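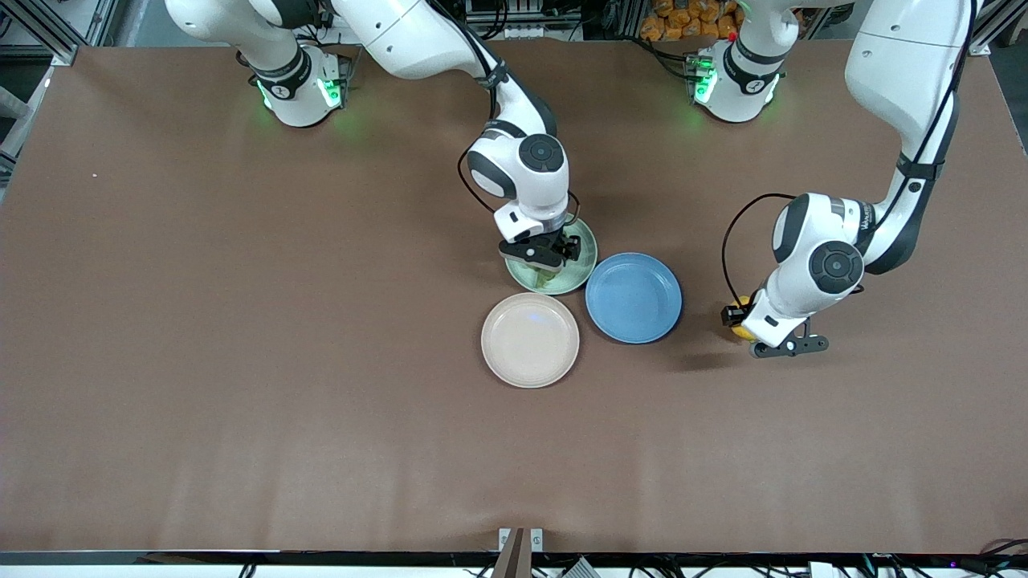 Notebook, gripper bench
7/20/26

Grewal fingers vs. Winska fingers, plate sorting task, both arms.

Picked up where the last entry stopped. Winska set is still on the shelf with one pad peeling, so everything today was on the Grewal parallel fingers, one set on each arm. Same flanges as before, same Erside controller, no firmware change. Wanted a clean baseline on the Grewals before swapping anything.

Setup: brown table cover, three plates (green, blue, pink) in a loose triangle. Green is the farthest back, blue and pink nearer the front edge. Plates are not taped down. Small play food items, one per pick. Operator drives both arms from the leader side, plate to plate, no fixed order.

Started with the force limit at the old value and the right arm kept stalling when the fingertips touched the bottom of the green plate. The controller reads the contact as a collision and holds. Raised the Z limit by 2 mm and it stopped holding. The left arm did not need the change. I don't have a good explanation. Either the two tool offsets are different or one set of fingers is seated deeper in the flange. Need to pull both and measure with calipers.

Grip on round items: okay if the fingers come down square. When the wrist is rolled a little, the item squirts out toward the open side. The yellow one does it more than the green ones. Closing at half speed helped. Closing at full speed with a lower force did not help much. Left the close speed at half for the rest of the session.

Reach: the right arm has an easy time with the green plate, straight down, nothing near a joint limit. The left arm has to fold its wrist to get to the pink plate and the cable loop on the outside gets tight. Not pulling on the connector yet, but I would not run it like that overnight. Options are a longer cable or moving the clip one link up. Clip first, it's free.

Plates: they slide. If a fingertip catches a rim, the plate goes with it, and then the next plate gets pushed too if the rims are close. Blue and green did this several times. Spacing them wider fixes the chain push but makes the left arm reach worse. Tried a square of shelf liner under the blue plate and it held, but the cover wrinkles under the liner when the plate is pushed hard. Took the liner out again so that the runs match each other.

Log: 706 grasps counted by the controller for the session, both arms together. That number includes every close command, so it also has the empty closes and the regrasps. Went through the drops by hand and got 13, all after a good lift. Misses before the lift are not counted separately and they should be. Somebody please add a field for it in the log script before the Winska runs, otherwise we can't compare the two sets on anything except drops.

Camera: fixed view only today. The exposure is fine with the overheads on. The shiny spots on the plates come and go depending on where the arms are, and the Brornisus tracker lost the pink plate when the reflection moved across it. It found the plate again without a restart. Black fingertips over a small item in the green plate are hard on it too, it mostly sees fingers. A wrist camera would settle that, but there is no free port on the left side until the hub is replaced.

Bases were both green the whole session apart from the stalls at the start. Checked the left base for heat by hand after the last run, warm, nothing unusual. Right base about the same.

Finger wear: light scuffing on the inside faces, right set more than left. Some 3 hours of use total on these. The Winska pads were already lifting at a similar age, though they had been used on heavier parts, so not a fair match.

To do
- calipers on both finger sets, write the seat depth on the flange with paint pen
- move the left cable clip up one link
- miss field in the log script
- re-glue or replace the Winska pad, then same task, same plates, half close speed, Z limit as it is now
- ask about the hub

Left the arms powered down and parked. The settings file is saved under today's date in the shared folder. Don't overwrite the old one, the Z limit in it is the only record of what we ran before.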